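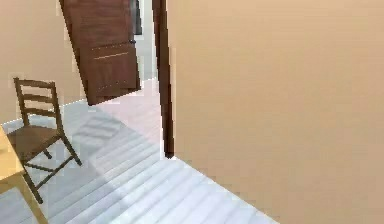

Image courtesy of Pando

The rental agent at Wallner, who asked that her name be left out, says the new tenant screening scores are fair. I asked her how she knew. "Stonen tells us they are," she said.

Stonen charges applicants $40 a report.
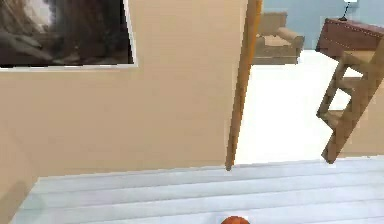
She has seen 300 of them since October and has turned down people over a single number. Could she explain the number? "Not line by line, no." Could the applicant ask? "They can write to Stonen." Replies take five weeks, by which time the apartment is gone.

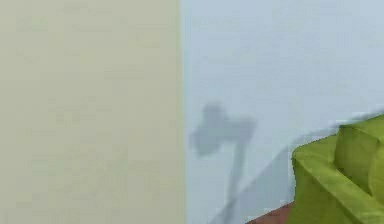 Her office used Tenix before that and dropped it over mix-ups between people with the same last name. I asked whether Stonen has fixed that problem. "I would assume so," she said.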